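Thread on the bench rules we use for robot arm cells at Hesstead. People asked for the list after my last post, so I'm putting it up as it stands in May 2020. It's written for small tabletop picking setups and it doesn't replace your risk assessment or the manual.

1/ Every cell has one named operator per session. The name goes on the whiteboard before power comes on. If you hand over, wipe the old name and write the new one yourself.

2/ The pendant stays in the operator's hand or on its hook. It does not go on the tabletop, on a chair or on top of the controller.

3/ First run of any new program is at 4 percent speed, start to finish, no skipping the boring middle part. After that you can step it up. If you edit a single waypoint, you go back to 4.

4/ Cables. This is the longest section in our document and the one that gets revised the most. Gripper lines need enough slack for full wrist rotation and no more. Bundle them and tie them to the arm at fixed points. Before each session, jog the last joint to both limits by hand control and watch the loop the whole way.

5/ If a loop touches the work surface at any pose in the program, the program waits until it's rerouted. We had a connector pulled out at Hopkin in December because a loop caught on the rim of a bin. The part was cheap but we lost two days finding the fault.

6/ Anything that defines the workspace gets clamped. Trays, side boards, fixtures. Friction doesn't count and neither does tape. If you can move it with one hand, the arm can move it too, and then every position you taught is wrong.
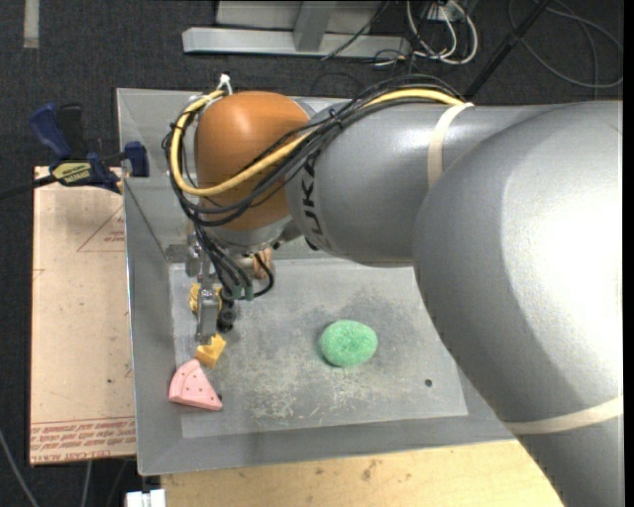
Waldemar Szulc replied that clamps are fine until the clamp becomes the obstacle, and that his team at Lerkico now puts every clamp into the collision model before the first slow run. He also asked if we allow quick-release types.

7/ Good point on the collision model and I'm adding it. We do it for fixtures but it was never written down for clamps. On quick-release: yes, allowed, but check the grip at the start of every session. Handles should point away from the arm's path wherever the bench lets you do that.

8/ Test objects. Soft and light for anything that isn't proven yet. Sponges and small toy pieces are good. They give you a mix of shapes, and a bad grasp on a sponge usually costs you nothing. No glass, no full containers, nothing with a battery in it.

9/ Reaching in. Arm stopped, drives off, then hands. A paused program doesn't count as stopped. This applies to picking up a dropped object, straightening something that landed crooked, and "just moving it over a bit."

10/ Log entries. One line per stop: time, program number, what you saw, what you did. We went through 2845 lines from last year and 141 of them only said "restarted." Those were useless to us. "Gripper closed beside the part, reset, ran again" takes a few more seconds to write.

11/ Floor. Loose cable gets coiled and moved out of the walkway before the session starts. Power and signal on separate sides where the room allows it. If you have to step over something to reach the e-stop, that's a fail and the session doesn't start.

12/ E-stop check is daily, on every button, including the one on the far side that everyone forgets. Sign for each one separately.

13/ Somebody asked how long the pre-session check takes. New people need most of half an hour. With practice it's a lot less. The printed version is a single page, both sides, with 57 boxes to tick. Stastico laminated a set for us and we use a dry marker.

14/ Still open: what to do about wear marks on tray floors. Some of us want a fixed replacement interval and some want to judge by eye, mostly for the sake of the vision system. If you have a rule that works, please post it with the surface material and your lighting. I'll add the clamp line to the printed page this week.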